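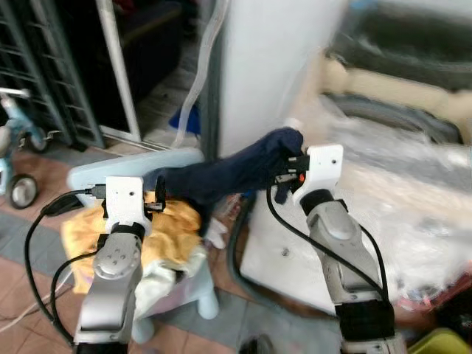 Two arms, one dark blue bit of laundry and a stool to work over, at Rastum.

2023-08-21

I'd been meaning to get over to Rastum since May, and I'm so glad I finally did! The people there gather examples for a learning system that's meant to handle washing (cloths, clothes, all the floppy stuff), and they were lovely about my endless questions. Each go at a piece of fabric is recorded and kept, good or bad. They'd saved 107 by the time the kettle went on, and they're hoping for some 300 before they move over to the Villby site. I stayed nearly 3 hours, and missed my bus home.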